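Keep the old computer

Every December the shops tell us our computers are too slow. Mine is nine years old, and I wrote this on it. I think most households replace these machines far too early, and the habit costs more than the price on the ticket.

The usual complaint is that the thing takes ages to start. In many cases a bigger drive and more memory will cure that for a small part of the cost of a new one. The repair shop in Torer charged me for an hour's work and the parts. A neighbour paid around 3000 for a new desktop the same month and uses it for email and the crossword.
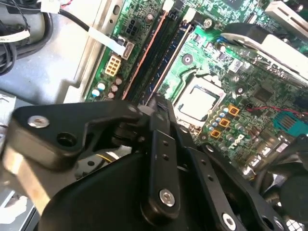

A motherboard in its metal chassis, with the processor in the middle and two memory slots.

Makers could help. Some laptops now have memory soldered in place, so the buyer must guess on day one what will be needed in year 10. I would like spare parts to be sold for as long as people own the machines, and I would like the price of a basic repair to be printed on the box.

Councils have a part in this too. The tip at Protard takes old computers but will not let anyone carry one away, even for parts. Sang changed that rule 3 years ago, and ours should do the same.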